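The Small Trowel, Considered

12/30/24
By the Tools Desk, Honness Quarterly

Short garden trowels with painted blades are sold mostly for children, and mostly on color. The construction is seldom discussed. It should be, as the weak point is the same as on a full-size tool: the joint between blade and handle.

In the usual design the blade narrows to a neck, the neck enters a metal ferrule, and the ferrule grips the end of a wooden handle. A central ridge pressed into the blade stiffens it. Paint adds nothing structurally, but a yellow or lime-green blade is easy to find in a bed of leaf mold.

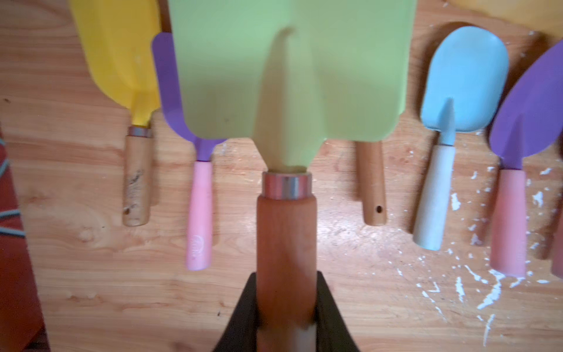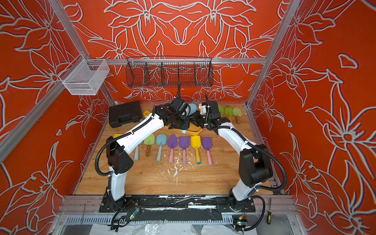

Handle finish matters more than blade finish. Pale, unsealed wood picks up stains in its first season. A sealed handle wipes clean but can be slippery in a wet glove. Laryea, which supplies school gardens, sands its handles lightly before issue and oils them each August.

For a group, Biltia sells sets of 16. Buy one set more than needed if the ground is stony. Clarkari rates its ferrule for 200 hours of digging in loose soil, a figure we have not tested. Store trowels dry, in a row, blades all one way, so that a missing tool shows as a gap.

Comments (3)

rootbound: Ours loosened at the ferrule after one summer. Epoxy fixed it.

plot15: Any view on stainless?

m_hedge: Linseed oil, two thin coats.

Contact us | Copyright Honness Quarterly | Back to top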